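Home | Forums | Teleoperation and teaching | New posts | Log in
Reading time: 2 minutes

Mugs off a shelf by teleop: how slow is too slow?

gastley_dan
Fri 25 October
I've been driving a simulated arm through the kitchen task with a hand controller, picking a red mug off the open shelf. My demos are smooth, careful and dull. The trained policy has learnt the dull part perfectly. It glides up to the shelf, gets beside the mug and hovers there like a man who has forgotten why he came into the room. Do I need more demos, or faster ones?

plekeck_parts
How long do you sit still before closing the fingers?

gastley_dan
Two seconds, give or take a sip of tea. I was lining up.

plekeck_parts
Then you've taught it to sit still. Trim the pauses, or do your lining up on the way in.
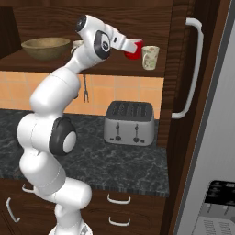 The other thing is your approach angle. If you come in from the left one time and straight on the next, with crockery on either side, it'll average the two and go for neither. Pick one side and stick to it for a full batch.

L_Quiroga
Disagree with the last bit. I did exactly that in August, one angle, very tidy, and the policy was lovely until the mug moved by a thumb's width. Then it knocked over its neighbour with great confidence. Vary the approach, but commit to each one. It's dithering halfway that does the damage.

plekeck_parts
Lorena, you had 3,000 demos and a paid operator. He has a hand controller and a kettle.

L_Quiroga
I had 11 demos per mug position and a cold. The 3,000 was Gaete, and half of those went in the bin.

luletthorpe_lurker
Why not skip the controller and drag a real arm through it by hand? Far fewer pauses. Your elbow wants to get it over with.

gastley_dan
Because I haven't got a real arm. I've got a desk, and a chair that sinks.

S_Barrientos
Hand guiding has its own troubles anyway. You end up leaning on the forearm and the joint readings go all over the place near the top of the reach. For a high shelf I'd stay with remote control and turn the scaling down for the last stretch.

plekeck_parts
Turning the scaling down makes him slower, Sebastián. Slow was the complaint.

S_Barrientos
Slow is fine. Stopped is the complaint.

gastley_dan
Right — I cut the pauses out of the old demos and recorded 12 new ones with mixed approaches. It closes its fingers now. Sometimes on the mug.

L_Quiroga
Welcome to the hobby. Post the failures, they're more use than the good runs.

Related threads
Gripper closes too early on handles
Trimming idle time from recorded demos
Which controller for small hands?
Hand guiding and tired shoulders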